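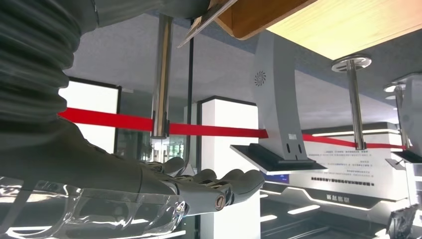
10월, 오후 4:20
작성자: 미레유 마하스네(Mireille Mahasneh), Dirkcombe 전시관 운영지원과

Dirkcombe 전시관 공용 비품의 사용 및 반납 기준과 관련하여, 마이순 아자르(Maysoun Azar) 님께서 본 메일링 리스트에 올려 주신 질의에 회신드립니다. 먼저 관람 동선용 차단봉에 관한 사항입니다. 현재 전시장에서 사용하는 차단봉은 크롬 기둥에 빨간색 인출식 벨트가 달린 제품이며, 벨트는 기둥과 기둥 사이에 팽팽하게 걸어 두는 것을 원칙으로 합니다. 회색 진열대 뒤로 벨트가 지나가는 현재의 배치는 그대로 유지하여 주시기 바랍니다. 진열대를 벨트 바깥쪽으로 옮기고자 하는 단체는 운영지원과의 사전 승인을 받으셔야 합니다.

아자르 님의 질의 원문은 다음과 같습니다.

> 보낸 사람: Maysoun Azar
> 받는 사람: 입주단체 공지 메일링 리스트
> 제목: 차단봉과 탁자 배선 문의
>
> 안녕하십니까. Basetik 공동 전시를 준비하고 있는 마이순 아자르입니다. 설치 기간 중 비품 사용에 관하여 몇 가지 확인을 부탁드립니다.
>
> 첫째, 차단봉의 벨트를 저희가 직접 풀었다가 다시 걸어도 되는지 궁금합니다. 지난번 설치 때에는 직원분이 오실 때까지 기다려야 한다고 안내받았으나, 비품 안내문에는 해당 내용이 없습니다.
>
> 둘째, 안내 탁자 위의 전원선을 어떤 방식으로 정리해야 하는지 기준을 알려 주시기 바랍니다. 단체마다 정리하는 방식이 달라 인수인계를 할 때마다 혼선이 있습니다.
>
> 셋째, 빈 상자를 전시장 안에 보관할 수 있는지, 보관할 수 없다면 어디에 두어야 하는지 문의드립니다. Dukorau 측에서도 같은 사항을 궁금해하고 있어 리스트 전체로 보내드립니다.
>
> 마이순 아자르 드림

첫째 질의에 대하여 답변드립니다. 벨트의 탈착은 입주단체에서 직접 하셔도 무방합니다. 다만 벨트를 풀 때에는 끝부분을 손으로 잡고 기둥 쪽으로 천천히 되감아 주십시오. 손을 놓아 한꺼번에 감기게 하면 내부 용수철이 손상됩니다. 기둥을 옮길 때에는 눕혀서 굴리지 마시고 세운 상태에서 둥근 받침까지 함께 들어 옮겨 주십시오. 기둥 표면의 손자국은 마른 천으로 닦으시고, 연마제가 든 세제는 사용하지 않으시기 바랍니다. 비품 안내문에 누락된 부분은 다음 개정판에 반영하겠습니다.

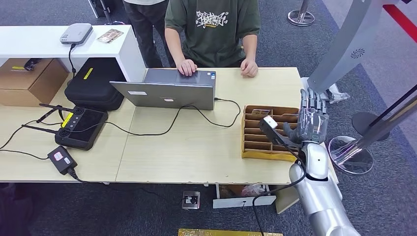
둘째 질의인 탁자 배선은 반납 점검에서 지적이 가장 잦은 항목이므로 조금 더 자세히 안내드립니다. 탁자 위에 노트북을 비롯한 기기를 두는 것은 허용되며, 설치 작업 중에 한하여 선이 밖으로 나와 있는 것도 문제 삼지 않습니다. 그러나 관람 시간에는 기준이 달라집니다. 밝은 나뭇결 탁자의 경우 지금처럼 어댑터의 검은 선이 앞쪽 모서리를 넘어가 있으면 관람객의 옷이나 가방에 걸릴 수 있으므로, 개장 전까지 뒤쪽으로 돌려 묶어 주셔야 합니다. 노트북 옆으로 느슨하게 늘어진 선도 남는 길이를 감아 고정하여 주십시오. 왼편의 지퍼형 검은색 케이스와 같은 운반용 케이스는 개장 시간에 탁자 위에 두지 않는 것이 원칙입니다.

흰색 선반은 탁자와 별도의 비품으로 관리됩니다. 선반 윗면에 기기를 올려 두실 수는 있으나, 기기에서 내려오는 선은 선반 뒷면을 따라 정리하여 주십시오. 명함이나 카드류는 별도의 꽂이를 신청하시면 제공하여 드립니다. 탁자와 선반의 표면에는 양면테이프를 사용하실 수 없으며, 부착물이 필요한 경우에는 운영지원과에서 배부하는 재부착용 테이프를 사용하시기 바랍니다.

셋째 질의에 대한 답변입니다. 종이 상자는 설치 당일에 한하여 선반 옆에 두실 수 있습니다. 노란색 표가 붙은 갈색 상자와 같이 표가 달린 물품은 표를 떼지 마시고 그대로 보관실로 옮겨 주십시오. 표가 없는 상자는 단체명을 적은 뒤 하역장 옆 보관실에 넣어 주시면 됩니다. 보관실은 단체당 선반 2칸까지 사용하실 수 있고, 그 이상이 필요한 경우에는 내선 2422로 먼저 문의하여 주시기 바랍니다. 카펫 위에서 상자를 끌어 옮기시면 올이 일어나므로 반드시 손수레를 이용하여 주십시오.

반납 점검표는 총 23개 항목으로 되어 있으며, 이번 회신에서 말씀드린 배선과 차단봉 항목은 모두 점검표 뒷면에 있습니다. 앞면만 작성하여 제출하시는 사례가 있으니 뒷면까지 기재하신 후 서명하여 주시기 바랍니다. 점검표는 단체 대표와 운영지원과가 각각 한 부씩 보관합니다.

Basetik 공동 전시에 참여하시는 단체는 위 기준을 현장 인력에게도 전달하여 주시기 바랍니다. Dukorau 담당자께는 동일한 내용을 별도로 발송하지 않으며, 본 회신으로 갈음합니다. 추가 문의는 본 메일링 리스트로 회신하여 주시면 업무 시간 내에 답변드리겠습니다.

미레유 마하스네 드림
Dirkcombe 전시관 운영지원과
내선 2422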